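How to look after a polished stone or stone-look table

A glossy table with strong veining is easy to live with if you know what it's made of and keep a few habits. Most of the damage I see comes from the wrong cleaner, or from a spill that sat overnight. This guide covers finding out what you've got, daily cleaning, marks and stains, sealing, and when to pay for a repolish.

Find out what the top is made of

Marble, onyx, sintered stone, printed glass and resin-coated board can all be sold with the same sort of pattern. They don't want the same treatment, so check before you buy any products.

Look at the paperwork first. If the table came from a shop, the order confirmation will often give the material even when the label is missing. If you have nothing, turn to the underside or an unpolished edge. Real stone usually carries its veins through the slab, though a mesh or backing board may hide this from below. A printed surface stops at the top layer.

Temperature is a rough guide. Stone feels cold to the hand in a normal room and stays cold for a while. Resin and board warm up quickly. Glass is cold too, so don't rely on this by itself.

Do not do the vinegar test. You will find it all over the internet: a drop of vinegar on the surface, and if it fizzes it's marble. It does work, but it leaves a dull spot that has to be polished out. If you can't find out any other way, treat the top as marble. Nothing in the marble routine will hurt the others.
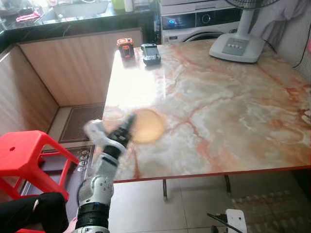

Daily cleaning

You need two soft cloths, a bowl of warm water and a few drops of washing-up liquid. Microfibre is fine, and so is an old cotton T-shirt with the seams cut off.

1. Lift everything off the table. Dragging a plate or a vase with grit under it is how most fine scratches start.

2. Brush or dust away crumbs with a dry cloth.

3. Wring the first cloth out well and wipe in straight lines from one end to the other. On a high gloss, circles show as swirls when the light is low.

4. Rinse the cloth in clean water and go over it again. Soap left behind dries as a film, and people then mistake the film for wear.

5. Dry straight away with the second cloth. In hard water areas this matters more than anything else on the list.

If the table has a separate trim or band along the edge, wipe along it with a barely damp cloth and dry the join. Water that gets in behind a glued trim will lift it in time. A cotton bud gets crumbs out of the gap.

Avoid lemon, vinegar, bathroom spray, cream cleaner, bleach and anything sold for limescale. Glass cleaner is fine on glass and not much else. I have used a pH-neutral spray from Olleo for a few years and the Miranda stone soap before that, and could not tell you much difference between them. Buy whichever is cheaper.

Water rings and cup marks

There are two kinds and they need different things.

A ring that sits on top of the surface is mineral left by drying water. You can just feel it with a fingernail. Wet it with plain water, leave it for 4 minutes, then rub gently with a damp cloth. Repeat if you need to. Don't be tempted to scrape it.

A ring that looks dull from one side and disappears from another is an etch. Acid from wine, juice or tomato has eaten into the polish. Cleaning will not shift it. A light etch on marble can be worked back with marble polishing powder and a damp felt pad. Try it under the table first if the underside is polished, or in a corner if it isn't. On onyx I would leave it to someone who does it for a living, as the stone is softer and it's easy to make a hollow.

Stains that have gone in

Oil leaves a dark patch. Coffee and tea leave brown. Both can usually be drawn out with a poultice, provided the top is real stone.

1. Mix bicarbonate of soda with water to a paste like thick yoghurt.

2. Spread it over the stain, a little past the edges and as thick as a pencil.

3. Cover with cling film and tape down the sides with low-tack tape. Prick a few holes.

4. Leave it for a full day, then take off the film and let the paste dry out.

5. Lift the dry paste with a plastic card, wipe, rinse and dry.

An old oil stain may take three or four goes – be patient with it and let the stone dry between rounds.

Everyday protection

Coasters under glasses, felt pads under vases and lamps, and a trivet under anything from the oven or hob. Plates with a rough unglazed foot ring are worth checking. Run a finger round the underside and if it catches, use a mat.

Coloured paper napkins bleed when wet, red ones especially.

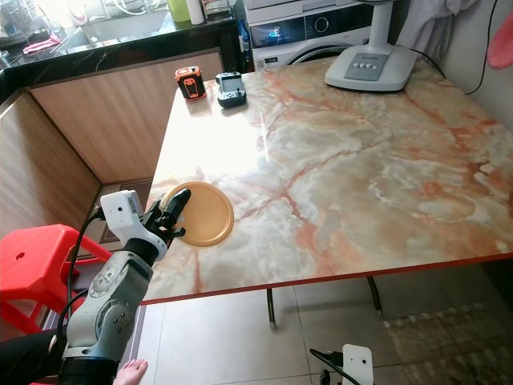
Sealing

Only natural stone needs it. Drop a teaspoon of water on the top and wait ten minutes. If the stone underneath has darkened, the seal has gone. If the water is still sitting up in a bead, leave it for now and test again in May or whenever you do your spring cleaning.

Use an impregnating sealer meant for polished stone. Wipe it on thinly, wait as long as the tin says, and buff off every trace before it dries. Sealer that dries on the surface turns to grey smears and you will be at it all afternoon. Keep cups off for a day.

A sealer slows stains down. It does nothing about acid, so wine still needs wiping up at once.

When to call someone in

Chips, cracks, and etching over a wide area are beyond home products. Ask for a price that covers the whole top, as a polished patch in the middle of an older finish will show. Take photos in daylight and send the measurements.

If the top is printed or resin-coated, a repolish isn't possible and you're looking at a replacement top or a cloth.

Filed under: Home care > Furniture > Stone and glass

Written by Sarahí Varela | Contact Gunari Home | © 2020 Gunari | Back to top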